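Home Shop Refrigerators Desks Used & Open Box Delivery Contact

Trirneck Tall Refrigerator, gray, with white desk (Andside room set)

2 in stock

Selling these together as a set or separate, see bottom of page. Fridge is the Trirneck tall one in gray. Desk is the Andside, plain white rectangle top, gently curved front edge. Came out of our Kasanell showroom so both are open box. Clean, working, priced to go before the September floor change.

Fridge alone 397. Desk alone 100. Delivery extra if you're past the bridge, call first.

The fridge

Tall, gray, reads a little silver in daylight and darker at night. Plain front. No ice maker, no water line, no screen. Freezer and fridge sections, both cleaned out and run overnight before we list. Shelves are glass and lift out, the door bins lift out too but the bottom one is stiff, push up from underneath and it comes.

Fits a corner. We like it best there. Two white walls and a tall gray fridge and the room looks done without trying. Leave a gap on the wall side though, a hand's width is good, the door needs it to swing all the way and the shelves won't slide out if it can't. People forget this and then call us about the shelves.

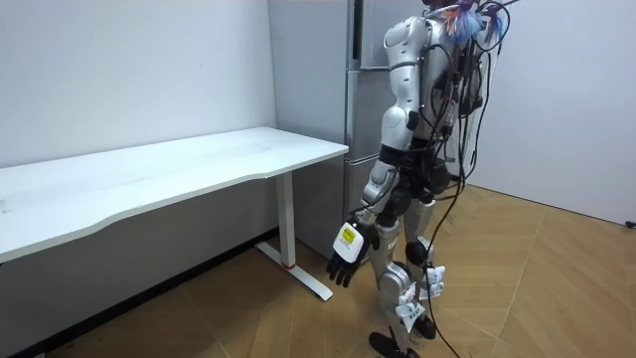

Floor: any hard floor is fine, wood, wood-look, tile. Carpet no. Feet at the front screw up and down to level it. Back ones don't. If it rocks, fix the front left first, usually that one.

Door can be switched to open from the other side, we'll do it in the store for free if you ask before it's loaded. After delivery it's a charge. Takes us half an hour, longer if the cap over the hinge is stuck.

Noise. Low hum, some clicking when it starts up. Fine for a kitchen or breakroom. I wouldn't sleep next to it but some people do, studio apartments mostly.

Let it stand before you plug in. If it rode upright, a couple hours. If it was laid down at any point leave it standing till the next day. Then plug straight in the wall, no extension cord. Give it overnight to get properly cold before you put milk in.

Cord comes out low on the back right. Check where your outlet is before you pick the corner.

The desk

White top, rectangular, long enough to run down most of a short wall. Good as a work desk, also good as a counter next to the fridge for the coffee stuff, unloading groceries, lunch bags. Legs come off for moving, hex key is taped underneath. Tighten everything again after a week of use, they settle.

Top wipes down with dish soap and a soft cloth. Don't use the scrubby side of the sponge. Coffee comes off if you get it the same day. Marker mostly dosen't.

There's light wear on the one from the showroom floor, corners mainly. The boxed one is fresh. Tell us which you want, same price, first come.

Setting them up together

Fridge in the corner first, then desk. Other way round you end up dragging the desk back out again. Keep the end of the desk clear of the door swing, open the door all the way and check before you screw anything down. Stand there with it open and pretend to unload a grocery bag, you'll know right away if its too tight.

Don't shove the fridge by the door edge when you're moving it. Push low on the body, flat hands, one person each side. The seal takes a beating otherwise and then it won't close right.
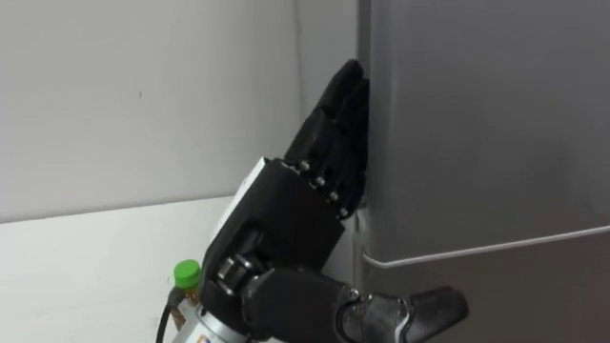

Cleaning the sides: warm water, bit of soap, dry it off after so you don't get streaks. Gray hides fingerprints better than the stainless ones but not completely. Door edge gets the worst of it, everybody grabs there. Seal wants a wipe once a month, old toothbrush for the folds. If the seal goes flat in one spot, hair dryer on low and press it back out, works most of the time.

Vacuum the back when you move out or every spring, whichever.

Warranty

12 months from us on the fridge, parts and labor. Covers compressor, thermostat, fan, door seal. Doesn't cover shelves or bulbs, or dents that happen after it leaves. Nothing on the desk but bring it back in the first week if something's bent and we'll swap it while we have the other.

Delivery

Nyarko does our deliveries. Up to the second floor included, above that ask. Measure your door and your stairwell turn, please, the turn is what gets people. They take the old fridge away if it's empty and unplugged. Mornings fill up first.

Pickup is fine too. Bring a truck and a blanket. It has to stand up so no, not in a hatchback.

Can hold either one with a deposit, nearly everything we list goes fast this time of year. Card or cash. No checks.

Questions go to Nhyira Ankrah at the front desk, or use the contact form, she answers in the evening usually.

Sold together: take the desk and the fridge in one trip and we do local delivery free.

Share 12 Comments 2

Contact us | Returns | © Kasanell Home & Appliance | Back to top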